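Grinau Paper Handling Club

The Grinau Paper Handling Club, known to most of its members simply as the Paper Club, is a student robotics project based in the town of Grinau. It began as an evening class in robot arm control and grew, over several years and a good many pots of coffee, into a club with its own yearly contest. Its members work on one stubborn and rather charming problem, which is how to get a pair of robot arms to pick up, carry, sort and hand over ordinary sheets of paper. 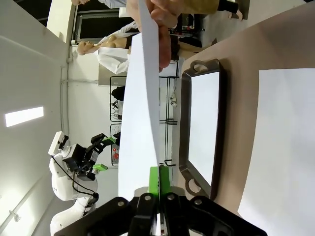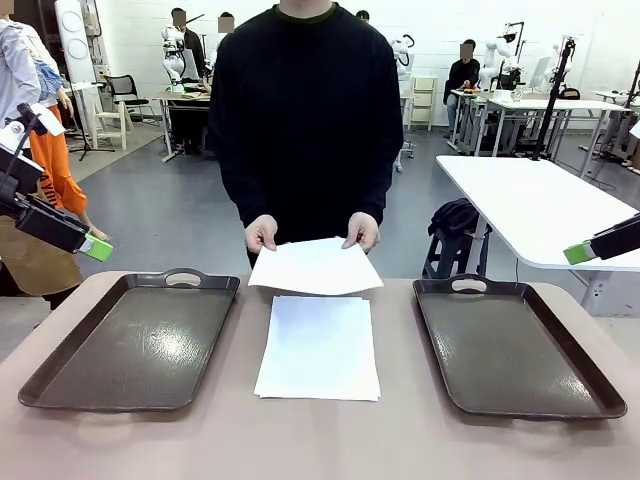 Paper, trays and green-tipped grippers at the club's workshop.

Why is paper so hard for a robot to handle?
A sheet of paper is thin, light and floppy, and it changes shape every time it is touched. A wooden block stays the same block wherever you put it, but a sheet bends, slides and clings to the one underneath, so the arm has to keep adjusting its grip and its path as it goes.

History

The club traces its start to a night class taught by Narayanan Sundaram at the Bendside adult school, where students learned to move small arms through simple pick-and-place drills with blocks and cups. As the story is usually told, a student named Merja Riihimäki grew tired of blocks one evening and asked whether the arm could be made to turn the pages of her class notes. It could not, and the failed attempts (there were a great many of them, and most of the notes had to be printed again) proved so much more fun than the planned lesson that the group kept at it for the rest of the term.

When the class ended, a handful of the students carried on meeting on Friday evenings. Sundaram stayed on as adviser, and Riihimäki became the first club leader, a post she held until she handed it to Nektarios Kourkoulas. Under Kourkoulas the club moved from single arms to pairs, and it was then that the work with trays began in earnest.

Class and membership

New members join through a beginners' course of 12 sessions, taught by older students. No background in programming is asked for, and the early sessions are spent almost entirely on guiding the arms by hand and getting a feel for how hard is too hard when it comes to gripping something as slight as a sheet of printer paper. Later sessions bring in cameras, recorded practice runs and the training of simple models from those runs.

Each beginner keeps a practice log, and the logs are shared freely among the whole club. Meenakshi Amin, who ran the course for several terms, wrote the handbook that is still given out on the first evening. It is a friendly and wandering sort of book, with long side notes on paper weight, on the best way to fan a stack, and on why cheap paper makes a better teacher than the good kind.

The Paltico Sort

The best-known of the club's activities is its June contest, the Paltico Sort, named after the set of sorting software that members wrote for the first event and have been patching ever since. Teams of 4 students are given a stack of mixed sheets and must have their robot move them one at a time into the right trays. A team scores for each sheet that arrives flat and in the correct place, and loses points for creases, for double picks, and for any sheet that ends up on the floor.

A second round, the handover, was added at the suggestion of Ravindran Rai, then a first-year member. In this round a person offers the robot a sheet and the gripper must take it without a tear, then give it back when asked. It is much loved by the families who come to watch, and it is often the closest part of the day. The club record in the sorting round stands at 260 sheets, set by a team called Nambiar, which took its name from the street where two of its members shared an apartment.

Shared recordings

Members' practice runs are gathered at the end of each term into a common library, which passed 2000 runs under Amin's care. Runs that went badly are kept along with the rest and are labeled by what went wrong, with "double pick" by far the most common label. Former members may go on using the library after they leave, and several have come back to teach a session or two with work that grew out of it.

See also

Bendside adult school
Paltico (software)
Pick-and-place
Robot gripper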